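4. Setting up the Stisto coursework client

Applies to: Certificate, Diploma and BSc Computing students, Bororen College
Last revised: December 4, 2018

Section 4 covers installing the client, linking it to your programme record, and making a first submission. Complete section 3 (college account and password) before you start. Staff who mark coursework should use the separate marker's guide.
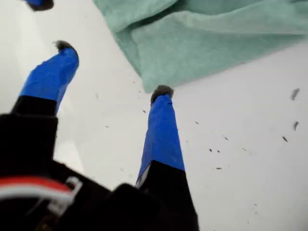
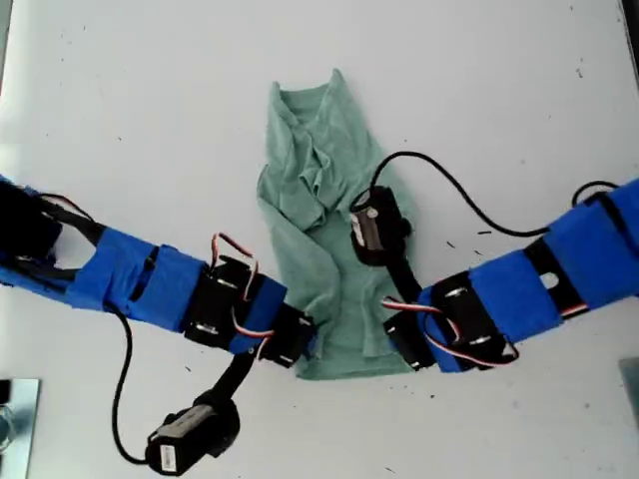 Stisto treats a piece of coursework as one package, made up of a report, the source code and any figures. Each of these goes in its own folder, and the client will not build the package if a file is in the wrong one. Figures also need a plain file name and a one-line text description, which is read out to markers who use a screen reader. Name the file after its contents: green-garment-two-arms is a good name for the second picture above, and blue-taped-gripper for the first, where picture1 and picture2 would be refused. The text description can be just as short. "Crumpled green garment on a light grey surface, with a robot arm reaching in from each side" is enough. File names may be up to 54 characters long, including the extension, and may contain letters, digits and hyphens only.

4.1 Before you install

You will need:

Your student number, as printed on your enrolment letter
The programme code for your award (see 4.3)
A working college account
Permission to install software on the computer

Lab computers on both sites already have the client. If you are using one of these, go straight to 4.3.

Note: Part-time students who enrolled in June may have two student numbers. Use the one on the more recent letter.

4.2 Installing the client

1. Sign in to the student portal and open Downloads.
2. Choose the installer for your operating system.
3. Save the file to your computer. Do not run it from the browser window.
4. Close any older version of Stisto. On Windows, check the notification area as well as the taskbar.
5. Run the installer and accept the default folder.
6. When asked for a server type, choose Astix. The Local option is for college staff and will install without any submission tools.
7. Leave the port number set to 1387.
8. Select Finish. The client opens at the sign-in window.

Caution: The installer removes any older version, including packages saved but not submitted. Copy unfinished packages to another folder before step 5.

If your home router or workplace network blocks the port, the sign-in window shows "No server found". Ask whoever runs the network to allow outgoing traffic on the port given in step 7. Students on work placements have often found that their employer will not allow this. In that case use the web form described in section 6 -- it accepts the same packages but does not check them first.

4.3 Linking your programme record

The client must know which award you are registered for. Without this it cannot show your modules or your deadlines.

1. Sign in with your college account.
2. Open Settings, then Programme.
3. Enter your student number without spaces.
4. Select your award from the list. The list shows the award title and the year of entry together. Diploma students who have moved up to the second year of the BSc should select the BSc and their original year of entry.
5. Select Link.
6. Check the module list that appears against your own timetable.

Optional modules are added by the Saliba timetable system overnight, so a module chosen today will not be listed until tomorrow. If a core module is missing, do not unlink and try again. Report it to the programme office, quoting the module code.

Caution: After three failed attempts to link, the record is locked for 60 minutes. The lock cannot be lifted early, and restarting the client has no effect on it.

4.4 Creating a package

1. Select New package.
2. Choose the module, then the assessment. Closed assessments are shown in grey and cannot be chosen.
3. Stisto creates a folder containing three further folders: report, source and figures.
4. Put your report in the report folder as a single PDF.
5. Put your code in the source folder. Keep your own folder structure inside it, as markers will build from there.
6. Put figures in the figures folder, as PNG or JPEG files. Enter a text description for each one when prompted.
7. Select Check.

The check takes longer for programming modules, where the client also tries to compile the code. Database modules are checked for a schema file, which must be called schema.sql. Mathematics and statistics modules have no source check and the source folder may be left empty.

Note: The whole package may not be larger than 40 MB. Compiled files are the usual cause of an oversized package. Clean the project in your editor before copying it across. Leave out downloaded libraries and list them in a text file instead.

4.5 Results of the check

Green tick: the package can be submitted.

Amber triangle: the package can be submitted, but something may need attention. Common causes are a figure that the report never refers to, or a source file with no comment at the top.

Red cross: the package cannot be submitted. Select the cross to see the file concerned.

A green tick means that the package is complete and in the right form. It has no bearing on the mark.

4.6 Submitting

1. Open the package and select Submit.
2. Read the statement of own work and tick the box.
3. For group work, enter the student number of every other member. Only one member submits.
4. Select Confirm.
5. Wait for the receipt number. Closing the client before this appears may leave the package only partly uploaded.
6. Save or print the receipt.

You may submit again at any time up to the deadline. Each new submission replaces the last one completely, so include every file again, even those that have not changed. The time recorded is the time at which the Astix server received the final file, and it can differ from the clock on your own computer.

Caution: A replacement sent after the deadline is treated as late work, even if the earlier package was on time. The earlier package cannot be restored.

4.7 Common messages

"Record not found" -- the student number was typed with a space or belongs to an earlier enrolment. See 4.3.

"Name refused" -- a file name is too long, contains a space or underscore, or says nothing about the contents.

"Description missing" -- a figure has been added without its text description. Right-click the figure and select Describe.

"Package in use" -- a file is open in another program. Close it and select Check again.

"Assessment closed" -- the deadline has passed and no extension is recorded. Extensions are entered by the programme office and appear in the client after the next sign-in.

For feedback and returned marks, see section 5.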